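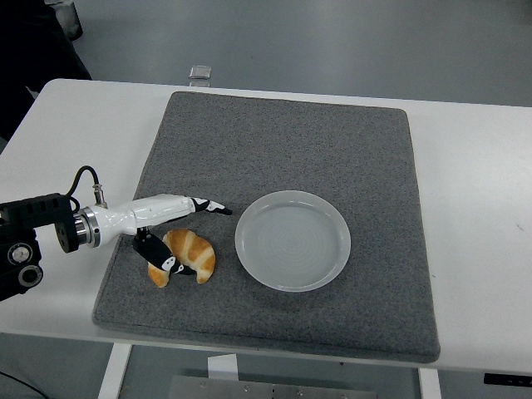
Gemma Penrose wrote in to ask whether 1000 demos of one pick-and-place task wouldn't teach a policy more if the boring ones were thrown out first. Great question, and yes, they do! We tried it on the croissant-to-plate task, and this page walks through the filtering method we now call Skorneo.

What you need: a set of teleoperated episodes, the joint and gripper logs that go with them, and a policy you can retrain overnight.

Step 1. Cut each episode into phases. We use approach, contact, lift and place. Contact starts when the finger current first rises, so a fingertip resting against the crust already counts.

Step 2. Score the contact phase only. Train a small model on all the demos, then measure how badly it predicts each one. High error means the operator did something the model hasn't learned yet – a different angle on the curve of the croissant, say.

Step 3. Look at the worst scores by eye. Some are real variety and some are fumbles, and the score can't tell them apart. Budget 2 hours with a coffee.

Step 4. Drop the near-duplicates and the fumbles. We kept 751 of our 1000.

Step 5. Retrain from scratch with 6 seeds. Please don't skip the seeds! Our first run looked fantastic and the second looked ordinary.

The filtered set beat the full one on every seed, and the biggest gains came when the pastry was turned away from the plate. I was grinning all Monday. Bruvum, our cloth-folding task, is next, and I'll add the scoring settings for it to this page once they stop changing.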